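Tea at Four, and Then the Noise: a Night Baker in Brukton Talks About Sleep

An interview about working while the town sleeps, and sleeping while the town works

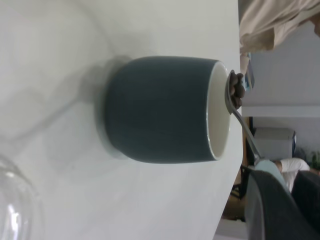
How it began

The woman I interview asked me to leave her name out. Her neighbours are good people, she says, and she does not want them to feel bad when they read about their lawnmowers. She is a baker in Brukton and she has worked at night for 16 years. We met at four in the afternoon, which for her is the early morning. She had been awake for less than one hour and she spoke slowly in the beginning.

She did not plan to work at night. She came to Brukton to work in a shop, selling bread and rolls over the counter, and one winter the bakery behind the shop lost a worker. "They asked me if I could help for 2 weeks," she told me. "I said yes because I wanted to see how the ovens worked. After the two weeks they did not mention it again, and I also did not mention it."

Her shift starts at ten in the evening and ends at six in the morning. In the first months she slept very badly. She would come home, eat a big breakfast, lie down, and wake up again before noon with a dry mouth and a strong wish to cry. "My mother telephoned every day at eleven. I never told her to stop. I thought that a daughter must answer the telephone."

The first mistakes

I asked her what she did wrong in that time. She laughed and said that it would be a long list.

She drank coffee until the end of the shift. She walked home with the sun in her face and then wondered why she was not tired. On her free days she tried to live like other people, so she got up at seven, went to the market and visited friends, and on the next working night she was, in her words, "like a wet coat on a hook".

"The free days were the worst," she said. "Everybody tells you to enjoy them. My sister made lunch for me and I fell asleep beside the potatoes. She was offended for a month."

At work she became careless. Once she forgot the salt in the whole dough for the white loaves, 72 of them, and the mistake was found only when the shop was already open. Her chief did not shout. He put one of the loaves on the shelf above her table and left it there until it was hard as a stone. She still thinks this was worse than shouting.

A dark room

The change came slowly. An older colleague, now retired, told her to stop fighting for the daytime and to make a proper night for herself. She began with the window. She bought thick curtains, but light still came in at the sides, so she fixed the edges to the wall with strips of Gumix, a soft putty which she found in a hardware shop in Wavton. It left marks on the paint. She said the landlord has not seen them yet, and then she asked me if landlords read interviews.

The noise was more difficult. Her flat is on the first floor, over a street with a school. "Children are not a problem. It is one noise, like the sea. The problem is one man with one drill." She tried earplugs and did not like to hear her own blood. Now she has a small fan which runs all year, also in the cold months, turned to the wall so that it does not blow on her.

And she spoke to her mother at last. The telephone now rings at five in the afternoon. It took her three years to ask for this, and her mother answered only, "Why did you not say so?"

What she eats, and when

I was curious about the meals, because I could not imagine the order of them. She explained it with patience. When she wakes up she has tea and something small, often toast. At eight in the evening she has a warm dinner, with her husband if he is at home. In the middle of the night there is a break of half an hour, and the bakers eat soup together standing up. After the shift she takes only a banana or a yoghurt.

"I used to eat bread all night. You stand in this smell, and it is there, it is warm, of course you eat it. I became 10 kilos heavier. Now I taste it when I must taste it."

She has no coffee after one o'clock in the night. This rule she keeps also at Christmas, when the shifts are longer and the others drink it from big pots.

The marriage and the calendar

Her husband works in the office of Staniforth, a firm that repairs lifts, and he has normal hours. I asked if it is hard for a couple to live in this way. She thought about it for some time.

"We see each other for four hours in the day. Other couples have more hours, but they look at the television. We talk at dinner. When there is something to quarrel about, we have to do it quickly."

They use a paper calendar on the kitchen door. He writes in blue and she writes in green, and whatever is written there before noon must be something he can do without her. Parents' evenings, the dentist and the man who reads the meter are all in blue. When their son was small, her husband brought him to school and she fetched him. The son is grown up now, and he tells her that he was a teenager before he understood that other mothers do not go to bed after breakfast.

The good hour

She does not want that I write only about difficulties. There is an hour which she would not give away, between four and five in the morning, when the first loaves are out and the street behind the bakery is still dark. They open the back door to let out the heat. In April the birds are already singing at that time, and somebody usually goes out to stand on the step.

"You hear the bread also. The crust makes small cracks when it cools down. New people think something is broken."

I asked her if she would change to day work if it was offered. It was offered, she said, last year, a place at the counter again with a little less money. She took a week to think. She slept well in that week, she remembers, and on the last day she went in at ten in the evening as usual and told them no.

When I left it was getting near to five. The telephone was on the table beside her, and she had already moved her chair closer to it.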